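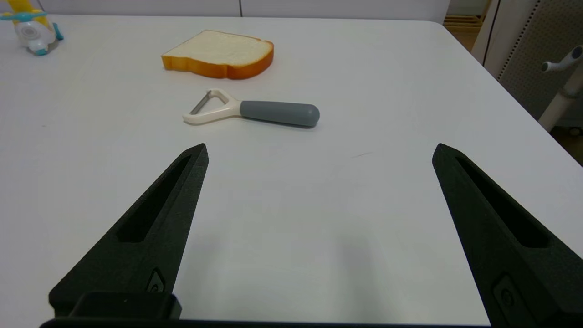
Vusudeck Tabletop Collection: Frequently Asked Questions

Last updated Sep 2, 2023 by Mei-kuen Tang

Welcome! These are the questions we get from new operators at Vambridge and from people who have downloaded the first release and want to know how it was made. If something is missing, write to us through the project page. We love getting these.

What are you collecting?

Short demonstrations of everyday handling: reach for a thing, grasp it, move it, let go. A person drives the arm the whole way through, and the system records the camera views, the joint positions and the gripper opening. Each run is saved as one episode with a plain sentence attached to it, such as "pick up the peeler" or "move the bread to the left." The first release has 2665 episodes, and we're still recording.

Why a peeler and a bread slice on the same table?

Because they ask for such different grasps! The peeler has a rounded gray handle and a wide head with a blade across it, so you have to decide which end you want. Most of our operators go for the handle. A few close on the neck. Both are fine, and we keep both. The bread is flat and has almost nothing to get a fingertip under, so people come up with all kinds of approaches, and some of them are beautiful to watch on playback.

Do I need experience driving an arm?

No. Ching-wen Ho runs the intro session and it takes one morning. You'll practice on bare table first, opening and closing, then stopping the tips right above a mark. After that you get objects. Your practice runs are saved in a separate folder and never go into the release, so go ahead and knock things over.

Which views are recorded?

A wrist view and a head view, at the same time. The wrist view gives you the two fingertips and whatever lies beyond them, and it's wonderful for the last bit of a grasp. The head view takes in the table, the arm and some of the room past the desk. The arm hides a lot from up there. Sometimes it covers the very object you're after, and the gripper can sit in front of something small so that only part of it shows. We don't try to fix that. A model that will work with these cameras has to learn with the arm in the way.
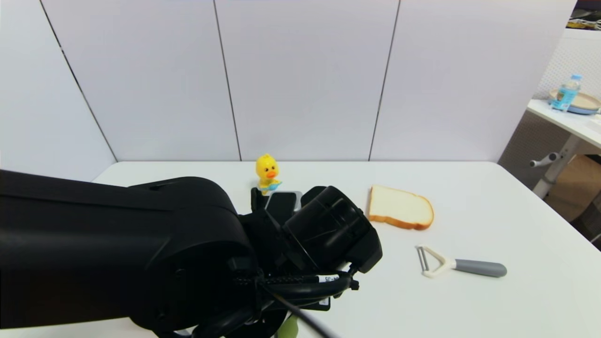 How is a layout chosen?

Before each batch, the Flulari sheet prints a list of objects and a rough zone for each one: near, middle, far, left edge, right edge. You set them out by hand and turn them however you like within the zone. Please don't line them up neatly. New operators nearly always place things square to the table, and then we end up with 96 episodes of handles pointing the same way. Turn them! Put a handle toward the wall once in a while.

How long is one episode?

As long as it takes you. Don't rush, and don't pause to think in the middle if you can help it. If you need to plan, plan before you press record. Hold still for 5 seconds at the end with the fingers open so the release is easy to find later.

What if I miss the grasp?

Keep going. A miss followed by a second try is one of the most useful things you can give us, as long as the second try is a real one. Tag it "retry" in Flulari. If you miss and the object leaves the table, stop and tag it "lost." We used to throw out both kinds, and Wen-hsiung Man talked us out of it after comparing two training runs. The one with retries left in was much better at noticing it had closed on nothing.

Where should the arm start?

Fingers open, tips pointing toward the objects, with clear table in front of the first one. You can shift the start a little from run to run, and we hope you will. In the starting position below, the peeler lies beyond the fingertips with the bread slice farther back, so there's room to come in from either side of the handle.

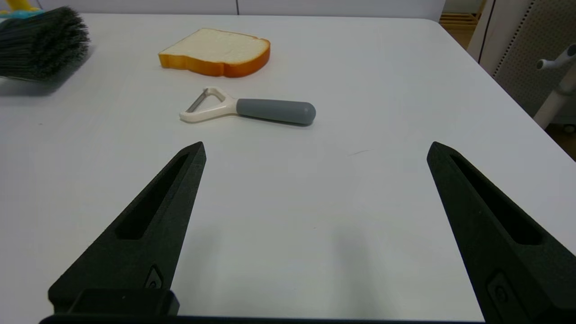 Tin-yau Yeh wrote in to say that starting this close makes the task too easy, and that a model trained this way will be lost the first time it begins with the arm off to one side. He'd like to see at least a third of the runs begin well away from the target.

We think he has a point. The October batches will have a "far start" column on the sheet, and Tin-yau has agreed to look over the first ones. Near starts will stay too, as they give us many more grasps per hour.

Can I move things between episodes?

Please do. Swap an object, slide one, turn one around. Save the new layout in Flulari before you record again. If you forget, write the episode number on the paper log by the door and Mei-kuen will sort it out.

Why leave objects out that the task doesn't use?

We call them bystanders. If the sentence says "pick up the mandarin," a bun behind it and a brush off to the side mean the model has to connect the word to the right thing. With a single object on the table it could ignore the sentence completely and still do well, and our very first model did just that. It was so confident! Put a bystander close to the target sometimes, or directly behind it on the path the arm would take.

What counts as a good bystander?

Anything from the bins marked A through D. Mixed sizes are great. Round things are great too, since they may roll if you brush them, and the operator's correction is worth having.

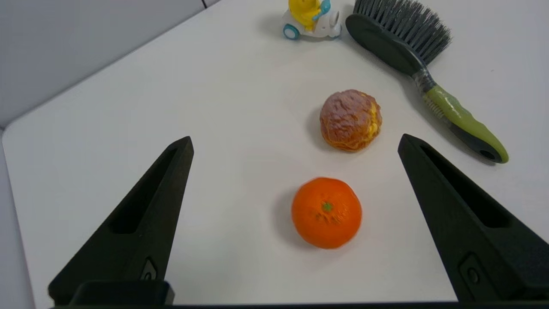 How do you write the sentences?

The operator types one before recording, in whatever words come naturally. Chih-ming Kao then adds 2 more phrasings when the batch is reviewed. We don't correct grammar, and "grab the orange" is accepted for a mandarin.

Who checks the episodes?

A different operator from the one who recorded them. You watch the wrist view first, then the head view, and mark accept, retry or lost. Notes are welcome. Long notes are very welcome.

Can I use the data for my own work?

Yes, under the license on the download page. Tell us how it went, especially if you trained on the wrist view alone. The Cheng baseline uses both views, and we haven't had time to run it any other way.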